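Filed under: Robotics, Lab Notes

Teaching a gripper when to stop pushing
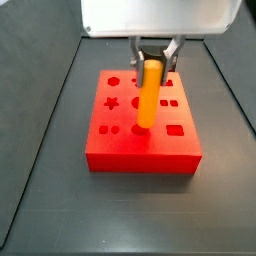
The Semilero group started with pegs and holes for a dull reason, says its lead researcher. "Everyone understands the task. If the peg goes in, it worked."

Their question was how little human guidance a gripper needs before it can handle a tight fit. The team recorded 90 demonstrations by hand, then let the controller practice without help. Over the spring it made 1,343 attempts.

"The first ones were bad," the researcher says. "It pushed straight down and jammed." The change that mattered was small. When the controller feels resistance, it now backs off, shifts sideways and tries again, and it gives up after 5 tries.

With fewer demonstrations the results fell apart. "We tried 27. It learned to get near the hole and then it just sat there."

Round pegs are the easy case, she adds, as they can go in at any rotation. Star shapes still fail often, and she doesn't have a good explanation yet. "Could be the grip slipping. Could be our angle estimate. We're checking the grip first."

The group plans to repeat the tests at Prorkton in August, using different fingers and the same code.

Contact | Copyright Kandus | Back to top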